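The Cookbook That Wouldn't Die

The town of Cosden has 1,000 residents and, by my reckoning, a thousand opinions about what belongs in a potato salad. These were first collected in 1981's answer to social media, the fundraising cookbook. It had a plastic comb binding, a drawing of the fire hall on the cover, and 81 recipes, 14 of which called for lime gelatin.

The first printing was 300 copies. The fire hall got its roof, everyone got a cookbook, and that should have been the end of it. Then people started spilling gravy on their copies and wanting new ones. 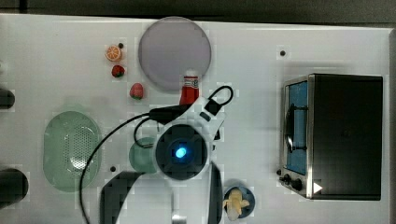

A toy orange slice, a strawberry and an empty plate.

Flora Cruickshank has edited the last four editions from a dining room table in Cosden, and she has the weary manners of a border guard. Recipes come to her on envelopes, on feed store receipts and once over the phone at 6 a.m. Many leave out the oven temperature. "They write 'bake until done,'" she told me. "I write back and ask when that is. They tell me I'll know."

She does not, as a rule, know. Her own kitchen has lost two pans to the Hendriks family's caramel bars, which remain in the book under the old instructions since the Hendrikses won't hear of changing them.
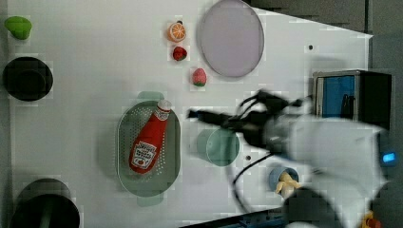 Ketchup is a touchier matter. The third edition put it in the meatloaf glaze, the fourth took it out, and the fifth printed both versions on facing pages, like a treaty. Teun Schouten, who moved over from Plavden and has been forgiven for most of it, sent in a glaze made with apple butter. It was printed at the back, under "Other."

I cooked from the book for most of June. The chicken and rice was plain and very good. The ham loaf fed six people and could have fed the horses. I made the lime gelatin with shredded cabbage, on the theory that a town can't be wrong 14 times, and I ate a respectable square of it standing at the sink.

The new edition runs to 200 copies, sold at the hardware store next to the furnace filters. Flora says it will be her last. She said the same of the one before, Teun told me, and he has already mailed her a soup.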